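### 3.2 Laundry habits and shirt life

Participants in the Tirbridge wear diary (577 entries, 34 households) were asked to log each wash of one plain white T-shirt, plus drying method and where the shirt went afterward. Drawer, shelf, chair, floor. We expected drying to matter most for collar wear. It did not, or not by itself. Storage came out nearly as strong, and the two are hard to pull apart in a sample this small – see Section 5.

Collar scores were given on the Marnico scale, 0 to 14, by two raters working apart. Disagreements settled by a third. Ratings took the rib band and the seam below it together, as splitting them made agreement worse.

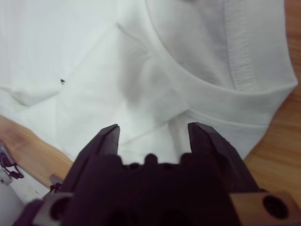
**Figure 4.** White cotton T-shirt, bunched, with the ribbed collar band and stitching showing.

Households that dried on a line reported fewer washes per month than dryer households, which muddies things. Fewer washes, less wear, no surprise. After adjusting for wash count the gap shrinks but stays. We dropped 13 entries with no drying method given. One household in Gorkside changed machines halfway through the diary; kept in, flagged in the data file.

Hot water use was self reported and probaly too low. People round down.

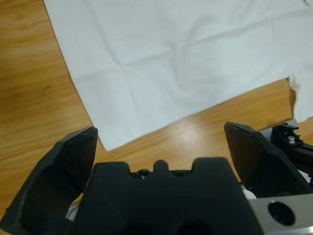
Folding was a late addition to the diary and the wording was poor. "Do you fold this item?" got yes from nearly everyone, including people who later wrote that the shirt lived on a chair. A better question asks how many times it is folded over, and in which direction. Crease lines help here: a vertical one with a fainter horizontal one crossing it, as on the white cloth laid out on the wood floor, points to a fold both ways, and a rater can note that without asking anybody. We did not use creases for scoring this round. August diaries will.

Hanging was rare. Too few cases to model, so hanging and shelf storage were merged.

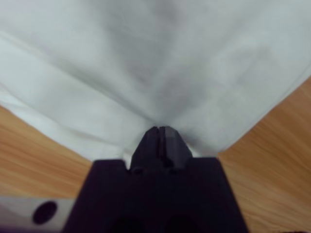

*Household Textiles Group, Department of Consumer Studies, Tuhumury College*

Limits of the diary method are the usual ones. Entries made on Friday were longer and more complete than the rest of the week, and we have no good account of why. Missed washes are likely – a shirt washed by another member of the household often went unlogged. Recall over more then a few days was weak, so late entries were marked and the models run again without them. Direction of the storage effect held. Size did not.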